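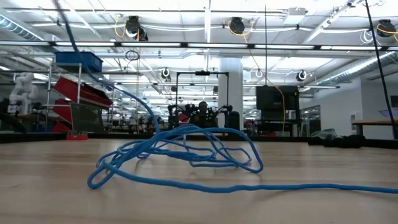 Blue rope in a loose tangle on the table, before coiling.

Section 3: Untangling and coiling your rope

I keep a length of thick twisted rope for the Leltow hoist bag, and every December it goes into the Sovano locker neat and comes out looking like a bird's nest. So this section is the one I use most myself!

1. Clear a smooth tabletop and drop the whole heap in the middle. Don't pull on anything yet.

2. Find both ends. If one is buried, lift the top loops gently until it shows (a bit of patience here saves you a lot of swearing later).

3. Loosen the heap by opening the loops outward with your fingers. Most of what looks like a knot is only one loop lying over another.

4. Feed one end back through the tangle, a little at a time, and lay the free part off to the side.

CAUTION: Never yank a tight spot. Twisted rope kinks, and a kink stays weak.

5. Once it's free, run the full length through your hands and feel for flat or fuzzy patches. Mine is 104 feet, so I sit down for this part.

6. Coil it in even loops, rolling the rope a half turn between finger and thumb each time — it'll want to make figure eights if you skip the roll.

7. Wrap the last 3 feet around the coil and tuck the end through the top. Hang it on the Vass hook, see page 13.

Note: The short Sturitz cord coils the same way, but leave out the wrap.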